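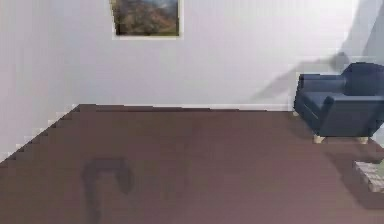
What is happening with the old Boltham building on Lewis Street?

Voltora Properties has bought it and wants to put apartments upstairs and shops at street level. The sale closed in December. An application to change the zoning went in to the City of Clevine shortly afterward, and that is as far as things have got. The doors are still locked, the awning still sags, and the sign in the window still promises a Spring Clearance without saying which spring.

For readers who moved here recently, Boltham's was the department store. It sold school shoes, bath mats, good coats and a kind of hard toffee that outlasted several marriages. When it closed, the ground floor went to a discount furniture outlet, then to a different discount furniture outlet with the same furniture, and then to pigeons. The pigeons have been the most reliable tenant and as far as we know have never asked for a rent reduction.

The building has four storeys and 2890 square metres of floor space, not counting the basement, which floods. Voltora's plan keeps the brick front on Lewis Street and the corner entrance with its brass rail. The single-storey addition at the back, put on to hold lawn furniture and never loved, would come down to make room for a courtyard and a loading area.

Upstairs there would be up to 30 rental apartments, a mix of one and two bedrooms. The ground floor would be divided into three shops. Voltora has not named any tenants and says it is "in conversation," a phrase that in this downtown has so far covered a bowling alley, a medical centre, a cidery and a branch of a university.

Irena Ostrowski, the company's development manager, took our call on Thursday and was more forthcoming than we're used to. She said the structure is sound, the roof is poor and the wiring "belongs in a museum, if the museum has good insurance." The company hopes to begin interior demolition as soon as it has a permit, and would like to do the roof before another winter gets at it. She declined to give a construction cost. She also declined to guess at rents, beyond saying they would be market rents, by which she meant whatever the market turns out to be when the paint is dry.

We asked whether the corner clock would be repaired. She said it would. We asked if she would put that in writing and she laughed, so we are putting it in writing for her. The Boltham clock has said twenty past seven for so long that people give directions by it, and a working one will take some getting used to.

Parking is the part that will fill the room at the public meeting. The site has a handful of spaces off the back lane and the current bylaw wants a good many more. Voltora is asking for relief from that requirement and points out that the municipal lot on the next block sits half empty most evenings. Merchants on Lewis Street reply that it is far from half empty on a Saturday morning, and that customers who can't park will drive to the mall, where there is a great deal of asphalt and very little else. Both sides have sent us photographs of the same lot. You would not think it was the same lot.

There is also the lane itself. Delivery trucks, garbage trucks and people who believe the one-way sign is a suggestion all share it now, and the bakery has asked that construction vehicles stay out of it before the morning bread run. Ostrowski said she had met with the bakery and considered the matter settled. The bakery said she had bought a dozen cheese buns and considered the matter promising.

On heritage, the file is thinner than you might expect. The building is listed on the municipal register and has never been designated, so the city can comment on the design with feeling but has limited power to insist. Planning staff have asked that the upper windows keep their original proportions and that new signs be lit from outside. Voltora has agreed to the first and is thinking about the second. Our own view, for what it's worth, is that anyone who remembers the furniture outlet's flashing sofa should be glad to accept a small lamp on a bracket.

Neighbours to the east have raised the question of shadows. As the proposal adds no height, the shadows will be the ones already there, although we understand a study has been requested to confirm it.
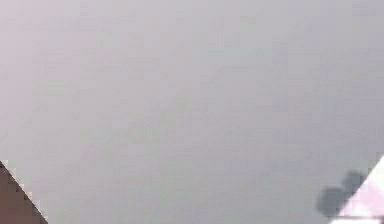

What happens next

The city has to hold a public meeting before council can vote on the zoning change. A date had not been set when we went to press. Property owners close to the site will get a notice in the mail, and everyone else can ask the clerk's office to be added to the list. Tenants aren't mailed automatically, so if you rent an apartment or a storefront nearby, do ask.

Written comments are accepted at the planning counter or by email, and they go into the public record with your name attached. Keep that in mind if you are writing late at night. Comments about traffic, windows, garbage storage and the loading area are all useful to staff. Comments about the character of people who rent apartments are not something council is permitted to consider, though it received plenty last time.

If the zoning is approved, the site plan comes next, followed by the building permit. Voltora would not be drawn on an opening date, and given the record of opening dates on Lewis Street we can't blame them.

The drawings are on display in the lobby of the Clevine library, beside the seed exchange. Somebody has already pencilled a pigeon onto the roof.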